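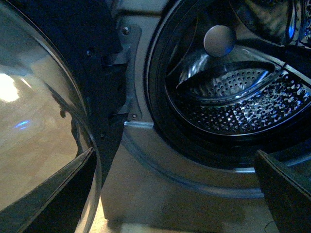
The open glass door of a front-loading washing machine.

The Last Wash House of Veltberg

In Veltberg, a town of 2,257 people, the public wash house is still open every Thursday until late evening. Many families have a machine at home now, but they come anyway with their blankets and their news.

I moved here from Loddale and did not understand this habit. One wash costs 32 crowns, and the walk up the hill is long. Then my first winter came – and I also started to go. I learned there who sells firewood, and which baker is closing.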